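2023-12-31

Clearing the snack table before the break. Ignacio Benavides wants the Luston shelf sorted by February, so I went through the lot and wrote down what goes where. Anything past its date went in the bin. The 500 g bags of rice stay on the bottom shelf – they are too heavy for the top one. The Sawatzky box is full, 163 items on the list, and needs a second lid.

Fruit cups go upright in the shallow tray, film side up, and no more than 4 to a row. Foil pouches stand behind them.

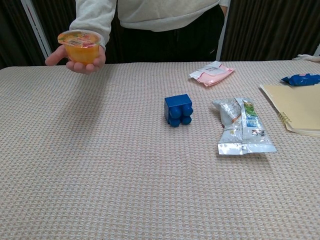

The toy bricks belong in the Drestska tub with the other hard things, and notebooks go back in the drawer. I still need to ask Ignacio whether the waffle cloth gets washed here or sent out. Two labels left to print.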